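Can a machine do it yet? Wrapping and packing the glasses

Posted Nov 8, 2024

Every time I put up a packing or dishwashing tip, somebody writes in to ask when a robot is going to take the whole job off our hands. Fair question! I've been reading up on it for months (and pestering a friend at Reltau, the little automation shop over by the rail yard), so today you get my usual tips for glassware plus my best guess on which parts a machine could handle right now.

Start with picking the glass up. I always take a wine glass by the foot or low on the stem, never the rim, and I keep my other hand under the bowl until it's clear of the shelf. Clear plastic ones are more forgiving if you drop them, but they scratch if you so much as look at them, so I treat them the same way. For a machine, see-through things are a real headache. Plenty of depth sensors look straight through clear plastic and report whatever is behind it, and then the fingers close on air or bump the thing over.

Gripping is where I've changed my mind this year. Back in March I would have told you a robot would crush a stem or drop it, one or the other. Now I think a pinch at the foot end is well within reach, as long as the fingertips have a bit of give to them.

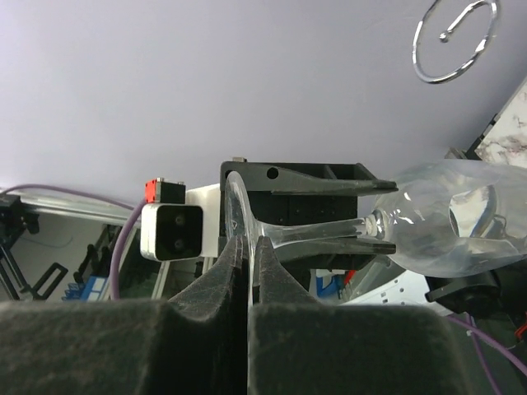 Plastic wine glass on its side, held near the foot, with a crumpled bag around the bowl.

Next, the wrapping. A thin plastic bag over the bowl is my favorite lazy trick for the plastic glasses – it stops the scuffing and it weighs nothing. Pull it on from the rim side, twist once at the top of the stem and tuck the tail back under. Real glass gets two sheets of paper first, one stuffed loosely inside the bowl and one rolled around the outside. I wrapped 232 glasses for my cousin's hall move and lost 4, all of them ones where I got cocky and skipped the inside sheet.

Could a machine do that part? I'd say no, not in a normal kitchen. Bags are awful for robots. They cling, they fold over on themselves, they change shape every time you touch them, and opening one is a two-handed job that even I mess up when my fingers are dry. (Damp sponge next to the bags, by the way. Works every time.)

Boxing is easier. If you use dividers and stand the wrapped glasses upright, every slot is the same size and in the same place, and repeating one motion is what machines are good at. I get my dividers from Clustach, the 201 size for wine glasses, and I cut the cardboard down by an inch so the lid doesn't press on the rims. Heavy stuff goes in another box, please. I don't care how much room is left.

And unpacking, which everybody forgets about. Open the box over a folded towel, take the corner glasses out first, and feel for the stem through the wrapping before you pull. A person does that by touch without thinking. I'd want to see a robot do it with my grandmother's set before I believed it, and no, I'm not offering mine for the test!

Next time I'll get into dish racks, and whether a wet plate is harder than a dry one.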